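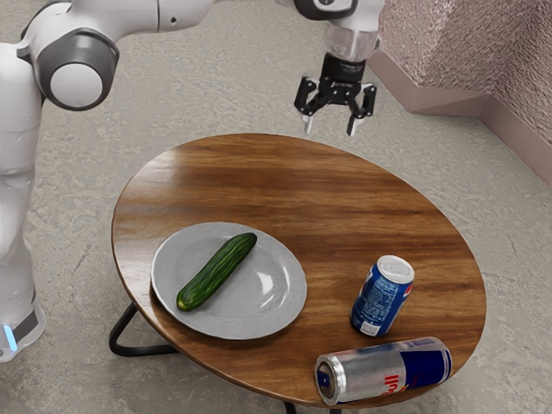

Simulation : l'épisode est compté « réussi » alors que le bras n'a rien saisi

Hayley Pickering
Bonjour, j'évalue une politique de préhension sur Vorkow, en simulation. La consigne : prendre le concombre dans l'assiette et le poser sur la table. Le rapport m'annonce 672 succès sur 2849 épisodes. Je n'y crois pas. J'en ai rejoué 12 au hasard parmi les « réussis » et, à chaque fois, la dernière image montre le concombre toujours dans l'assiette. La doc dit que le détecteur est fiable, sans donner le moindre test. Quelqu'un l'a vérifié avant moi ?
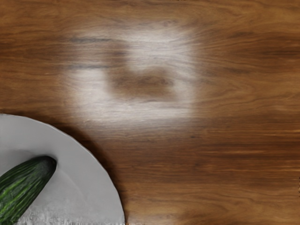
Clyde Van Dusen
Regarde d'abord le critère de succès. S'il teste seulement la hauteur de l'objet par rapport au plateau, l'épaisseur de l'assiette peut suffire à le déclencher dès le départ. Lance nearly 200 épisodes avec la politique désactivée, bras immobile. Si tu obtiens un seul succès, le critère est mauvais et ton chiffre ne vaut rien. Ajoute ensuite une condition de non-contact entre l'objet et l'assiette, maintenue pendant plusieurs pas. Et ne transfère rien sur un vrai bras avant.

Jamie Yeoman
Chez moi ça marchait après réinstallation.

Saranya Acharya
Réinstaller ne change pas un seuil, je doute fort que ce soit lié. J'ai eu la même panne en août : la graine était remise à zéro mais le drapeau de succès restait à 1 d'un épisode à l'autre. Affiche-le au pas zéro. Le test de Clyde ne distingue pas les deux causes.

Dernière mise à jour : août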